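Robot club, month two

Our kitchen task is finally coming together and I can't stop talking about it, so you're all getting a blog post. For anyone new: I joined the Rirnon robotics club in February, knowing nothing, and now I spend my evenings arguing over gripper speeds (happily!).

The Ulbridge student challenge gives every team the same job. Tidy a breakfast counter, with an arm, in 189 seconds. We named our arm Frota, and our control code is called Kondau after a typo that stuck.

What we've been doing

Mostly practice runs – 42 of them so far, each one logged in a very ugly spreadsheet. The tea box was our first real win. It's small and light, and for weeks the arm kept nudging it along. Then one of us slowed down the last part of the approach and we all yelled loud enough to bring people in from the hallway.

I've been working on the chip bag, which is harder because it changes shape whenever you touch it. My success rate is up to 79 percent and I'm ridiculously proud of it. The wooden tray sits right under the arm, with the tea and chips over on the cutting boards to the right.

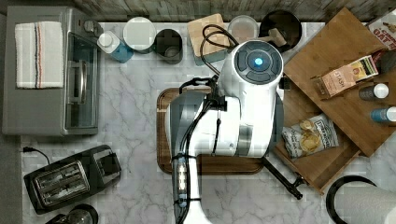
What's next

We have 2 weeks left before the qualifying round. I want to try the bottles lying on their sides, and somebody has to clean up the spreadsheet. I'll post our time when we have one!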